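Baskets, Baskets and More Baskets: The Sorting Table

Welcome to the basket page! I've been promising this little gallery since June, mostly to the people in the Kevcombe swap group who kept asking what I do with all those baskets I drag home. I use them for everything. Pens, seed packets, charger cords, hair ties, the odd screws that collect in a kitchen drawer until you can't get it open.

My basic rule is one basket, one kind of stuff. I start with the baskets empty and spread out, and I only decide what goes where once I can see the whole pile. I used to label first, and then I'd end up with a lovely label that said BATTERIES and two batteries to put in it.

A few of you wanted to know about size. I like them shallow enough that I can see the bottom without digging, and small enough to carry with one hand when they're full. The holes are handy too (crumbs and grit fall right out over the sink, and I can give the whole thing a rinse).
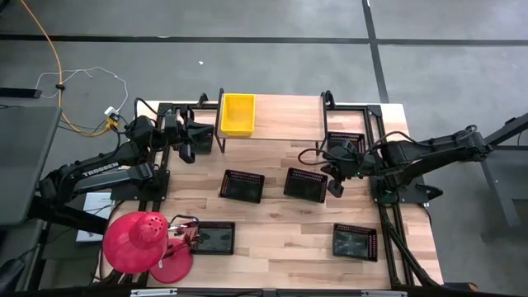 Six black mesh baskets out on the butcher-block top, and the yellow one up on the shelf. I do love that yellow!

I'm a big fan of a raised shelf at the back of a work table, by the way. Anything that slides underneath is still easy to reach, and the top is a good spot for the basket you want to keep out of the mix. At my house, yellow means "don't know yet." Mystery keys go in there, along with single earrings and those little plastic feet that fall off of furniture. I go through it every few weeks and get a bit braver each time.

Black is my everyday color. It hides ink marks, it goes with anything, and when one cracks I can swap in another without the whole set looking strange. I did try a white set from the Adik outlet, 23 of them in one go (they were cheap, okay?), and they looked grubby by the end of the month. I kept 5 for the bathroom and gave away the rest.

Next up will be the craft closet over at Patthorpe, with the ribbon and the buttons and what must be 800 loose beads. I'm still deciding whether beads and mesh baskets can live together, so if you've found a liner that works, please send me a note!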